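4.2 刺激語と提示条件

本調査では、家庭内で用いられる台所用品および食品の名称について、回答者の使用語形と世代差を検討した。対象は共同住宅Zamikの居住世帯から募った288名であり、うち104名は幼児期を同地域外で過ごしている。調査票はKandasamyとNamboodiriによる語彙票を基礎とし、日本語話者向けに項目を改訂した。改訂版では、外来語形と和語形が併存する語を優先して採録し、併存の認められない語は緩衝項目として各頁の末尾に配した。

回答は自由記述とし、選択肢は与えていない。予備調査において選択肢を付した場合、先頭に置かれた語形への集中が認められたためである。得られた延べ2000件の回答のうち、無回答、判読不能、および複数の語形を併記して優先順位を示さないものを除外し、1518件を分析に供した。表記の揺れ（長音符の有無、仮名と漢字の交替）は同一語形として統合したが、「フライ返し」と「ターナー」のように語構成の異なるものは別語形として扱った。

語形の分類は次の基準による。第一に、語基が外来語のみからなるものをA類とする。第二に、和語または漢語のみからなるものをB類とする。第三に、両者の複合によるものをC類とする。「水切りかご」はB類、「水切りラック」はC類である。「ケチャップ」のように対応する和語形をもたない語は、分類上はA類に含めるが、世代差の算出からは除いた。

A類の使用率は若年層で高く、B類は高年層に偏る。この傾向は先行研究の報告と整合する。一方、C類の分布には単調な世代差が認められない。C類では前部要素が機能を、後部要素が形状を表す例が多く、後部要素のみが交替する現象が観察された。「水切り」に後接する要素としては「かご」「ラック」「トレー」「台」が得られ、回答者が対象の形状をどのように把握しているかに依存して選択されていると考えられる。

この点に関して、器物の多孔性が語形選択に及ぼす影響を別途検討した。孔を有する平板状の器物に対しては「網」「ざる」「すのこ」を後部要素とする回答も得られたが、これらは材質の異なる器物からの転用であり、線状の部材を編んだ、あるいは並べたものを本来の指示対象とする。孔の形状と配列が語形選択に関与するか否かは、今回の資料のみからは判断できない。長方形の孔をもつへらの頭部についても「穴あき」を前部要素とする語形が優勢であり、孔の形状を区別する語形は少数にとどまった。

図3　語彙票の項目に対応する器物と食品の模型
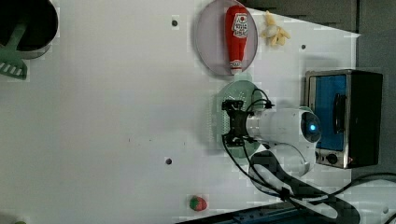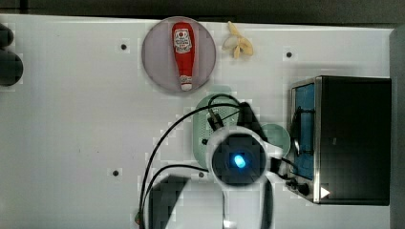
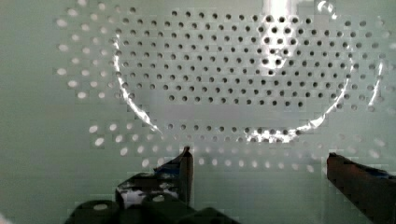 食品名については、台所用品名に比して語形の変異が小さい。「バナナ」は全回答者で一致し、緩衝項目として機能した。「ケチャップ」では「トマトケチャップ」との併存がみられるものの、後者は容器の表示に準拠した書記的な語形とみられ、口頭での使用を確認した面接では前者に集中した。調査票が書記による回答を求める以上、容器に付された表示の影響を完全に排除することは困難である。

容器としての器類では、「皿」と「プレート」、「椀」「鉢」と「ボウル」の対立が問題となる。皿類では縁の立ち上がりの程度が、鉢類では口径と深さの比が、それぞれ語形選択に関与する可能性がある。ただし、回答者が「プレート」を選択した理由として料理の種類を挙げた例も多く、形状のみによる説明は成立しない。同一の器物であっても、盛り付ける対象を変更すると語形が交替する例が面接で確認されている。

4.3 面接調査

自由記述の補完として、回答者の一部に半構造化面接を実施した。面接は語彙票の回収後に行い、使用語形、聞いて理解できる語形、および家族内で聞く語形を区別して尋ねた。使用語形と理解語形の差は台所用品において顕著であり、高年層ではA類の語形を理解しながら使用しないとする回答が多い。この非対称は、語形の交替が理解の段階から先に進行することを示唆する。音声資料の転記にはRedik方式を用い、二名の転記者間で不一致が生じた箇所は協議により確定した。協議を経ても確定しない箇所は空欄とし、集計から除いた。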